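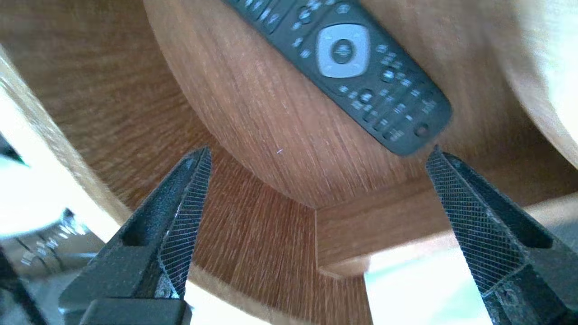
Remote control, the small thing most often looked for in a living room.

Kodar Armrest Organizer in Wool Felt
Maker: Weditz
Collection: Preloleck

The Kodar is a long piece of thick wool felt that lies over the arm of a sofa or an armchair. It has two pockets on the outer side. The larger one takes a magazine, a newspaper or a thin tablet. The smaller one is for glasses, a pen, a remote or a telephone.

We make the Kodar in our workshop in Ševčík. The felt is cut by hand, and the pockets are sewn with a double seam in waxed thread. The edges are left open, as this felt does not fray. Small differences in the color of the wool are normal and can be seen best in the light gray.

How it stays in place
One end of the felt goes down between the arm and the seat cushion, as deep as you can push it. On the underside there is a strip of natural rubber, which holds well on woven fabric. On smooth leather it holds less well, and we recommend the version with the weighted end. Please measure your armrest before you order. The Kodar is suitable for armrests with a flat or softly rounded top. For wooden armrests without a closed side it is not a good choice, for it will hang freely and turn.

Details
Length: 104 cm
Weight: 500 g (the version with the weighted end is heavier)
Pockets: 2
Material: wool felt, rubber strip, waxed cotton thread
Colors: light gray, dark gray, moss, rust
Guarantee on the seams: 2 years

Care
Please do not put the Kodar in the washing machine. It will shrink and the pockets will lose their form. Dust can be removed with a soft brush. For a spot, use cold water and a little wool soap, press with a clean cloth, and let it dry flat, away from the heater. In the first weeks some loose wool can come off. This becomes less with brushing.

New felt has a light smell of wool. It goes away when the piece lies one or two days in an open room.

Ordering
Light gray and dark gray are in stock. Moss and rust are sewn after the order and need more time, especially in November, when many orders come in for presents. A Kodar that has not been used can be sent back in its box. Spare rubber strips can be ordered separately, see Parts.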